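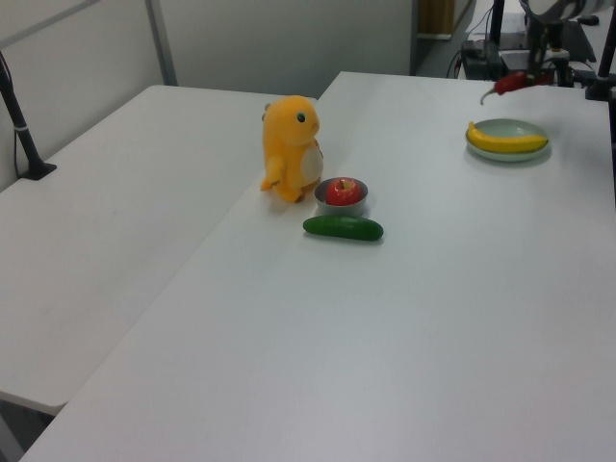
Rilladine Desk 2

Pick planning and scene tracking for small bench arms

G'day, and thanks for stopping by. I'm Nikola Szczepańska and I write most of Rilladine, with Shafiq Roy doing the perception side and Geetha Raju keeping the two of us from shipping things on a whim. We're a small shop in Brernbridge and this is the only product we sell, so you won't have to dig through a catalogue to find it!

Rilladine Desk is a program that sits between your camera and your arm. You give it a view of a table and a short list of what you'd like moved where, and it works out what's on the table, which thing to go for first, how to come at it and how to get the gripper out again without knocking the neighbours over. It runs on an ordinary Linux box beside the bench. No cloud account, no dongle.

What it's like to use

The bench up top is a pretty typical layout for us: an apple in a metal bowl, a banana on a pale green plate, a cucumber straight on the tabletop, a plush dinosaur sort of fellow standing in the middle of it all, and the gripper down over a red chili pepper at the far side. I love this layout (I've probably spent more time with it than with some of my relatives) because every object asks the planner for something a bit different.

Take the chili. It has a thin curly stem, and stems used to drive us up the wall. The old version would lump stem and body together, find the middle of the lot, and put the fingers down somewhere daft. Desk 2 splits thin bits off from thick bits before it picks a grasp, so it aims for the body and treats the stem as something to stay clear of. You can flip that with one setting if your job is picking things up by the stem, and a few of our fruit people do exactly that.

The apple is a container problem. It nearly fills the bowl, so there isn't much room for fingers down the sides, and the planner has to know where the rim is and how much apple is showing above it. Bowls and plates get their own type in the scene list now, called a holder, and anything sitting in one is linked to it. Ask for the apple and you get the apple. Ask for the bowl and Rilladine will want to know if the apple's going along for the ride.

And the plush! The plush is the tallest thing on the table, so paths have to go over it or around it, and soft toys have fuzzy outlines that wobble between one camera reading and the next. Shafiq put a smoothing step in for that. If you only ever handle boxes you can switch it off and save a bit of processing.

What you get

- The planner, with top-down and angled grasps
- The scene tracker, which keeps a name on each object as long as it can see it, and a last known spot when it can't
- The bench editor, where you draw your table edges, posts, stands and any no-go areas
- Rehearsal mode, which plays the whole job on screen with the arm switched off
- The log viewer, my favourite bit, more on that below
- A Python library and a plain text job format, whichever you get on with

The job format is meant to be read by a human. A job for a bench like ours looks like this:

move chili to plate
keep banana on plate
avoid plush by 28 mm
home when done

The avoid line takes millimetres and nothing else. We had inches for a while and I took them out after one too many support emails, sorry.

Drawing your bench

Please do this properly before you run anything. The editor asks for the tabletop first, then the fixed stuff: camera poles, support posts, clamps, cables if they hang into the working area. If you've pushed two tables together, draw them as two surfaces, even when they look dead level. A few millimetres of step at the seam is enough to put a low sweep into the edge of the table, and the camera may not pick it up when both tops are the same colour. Pale matte tables are lovely for finding objects and pretty rotten for finding seams.

Overhead lights are fine. You'll get soft reflections on the surface and the tracker ignores those by default. If it starts reporting an object that isn't there, nudge the "surface sheen" slider up until it goes away, then back it off one notch.

The log viewer

Every decision the planner makes is written down with the reason next to it. So when the arm goes for the cucumber first and you expected the banana, you open the log, click on that pick, and see the score for every candidate along with whatever pulled it up or down. You can change a weight right there and replay the decision from the saved view, with no need to set the table again. Genowefa Pawlak, one of our earliest customers, pestered me for this for months and she was completely right.

Logs are kept for 300 jobs and then the oldest drop off. You can raise that if you've got the disk.

Will it run on my gear?

You'll need a fixed camera with depth, mounted beside or above the bench, and an arm with a driver that accepts joint paths. Two-finger grippers are the ones we support fully. Suction works but I'd call it a beta, and multi-finger hands aren't there yet. Memory use depends on the size of the scene; our reference bench sits at 736 MB with the tracker and planner both going.

If your arm is on the Desteck controller, grab the separate Desteck plugin from the downloads page. It's free with any licence. Witold Wilczyńska looks after that one and is happy to take bug reports directly.

One caution. Rilladine plans paths, and it isn't a safety system. Keep your e-stop within reach and run new jobs in rehearsal mode first, then at low speed.

Changes in the current release, 12/4/20

- Stem and body splitting, as above
- Holders can be nested (bowl on plate, for instance)
- Fixed a crash when two objects of the same colour touched
- Rehearsal mode now shows the gripper at its true width
- The editor remembers your last bench, which it should have done since January

Licences and trial

Licences are per bench, and you can move one to a new machine yourself from the settings page. The trial lasts 14 days with everything switched on, and your jobs and bench drawings carry over if you buy. Schools and universities, write to us first and Geetha will sort out a better price.

For anything else, use the contact form and mention which arm and camera you've got. It goes to all three of us, and whoever's nearest the kettle usually answers.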